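### 3.2 Surface wear and cleaning habits

Wooden boards were the most common preparation surface in the homes we visited in Ilum and Hokell. Of the 18 households that took part, nine used the same board for bread and raw vegetables, and three kept a second board for meat. Most cleaned their boards with hot water and washing-up liquid, then left them to dry upright. Oiling was rare, and those who did it could not say when they had last done so.

The shape of the board mattered less than we had expected. Large rectangular boards (Figure 2) were liked for the room they gave, but they often did not fit in the sink and were wiped down in place.
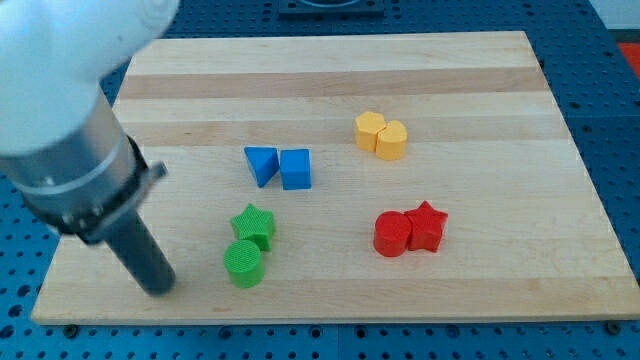
Vermeulen, lead author, Hetar Institute for Household Studies

**Figure 2.** A large rectangular wooden board.

Wiping in place left the underside damp for longer. In the March visits this was the main complaint – several people spoke of a stale smell, and two had thrown a board away because of it. Smaller boards were rinsed on both sides and gave less trouble.

We did not measure bacteria on the boards, so nothing in this section should be read as a finding on food safety. Knife marks were recorded by eye only. A later survey of about 1,000 homes will ask the same questions by post, with a shorter form and an added item on how old the board is.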